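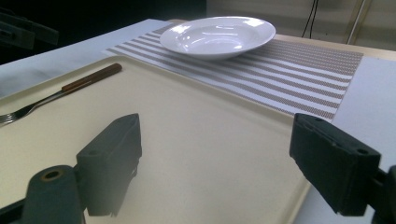 Eduardo Paiva
17th August

I changed my job in January, from a big hotel to a small breakfast place in Kolham, and I want to write down what I learned about carrying food. Maybe it helps somebody who is starting. Thread.

In the hotel we carried everything by hand. Two plates on the left arm, one in the right hand. I was proud of it. In Kolham the owner, Mrs. Tavares, said on my first day: please use a tray, my floor is old and it is not flat.

She is right about the floor. Between the kitchen and table 5 there is a step that you do not see when your hands are full. Every new person meets this step. I met it with a pot of tea.

First thing I learned: load the heavy items close to your body. I used to put the teapot in the middle, where it looked nice. Then I picked up the tray and the far side went down. Now the pot goes near my chest and the toast goes far away.

Second thing: unload from alternate sides. If you take both coffees from the left, the right side becomes heavy and the juice begins to travel. I learned this in front of a family of four - they were very kind about it.

Third thing, and this one is difficult for me: do not look at the cups. Look where you walk. When I look at the coffee, my hand tries to correct every small movement, and it spills more.

We have 24 seats, so it is not a race. In the hotel I walked fast because everybody walked fast. Here a guest told me to slow down, I was making her nervous. She was reading a newspaper and I think she meant it as a joke, but I slowed down.

About cleaning. We wash trays by hand at the end of the shift and stand them on their side to dry. If you stack them wet they stick together, and in the morning you fight with them.

Somebody asked me if the tips are better in a small place. Per day, no. Per table, yes. In my best month here I made 1,390 in tips and I bought proper shoes, so now my knees are also happy.

One question for people who work outside: how do you manage wind? We will put 2 tables on the sidewalk and I already worry for the napkins. Mrs. Tavares suggests stones from the garden. I am thinking of small clips.

Edit: thank you for the answers, I will try the clips first.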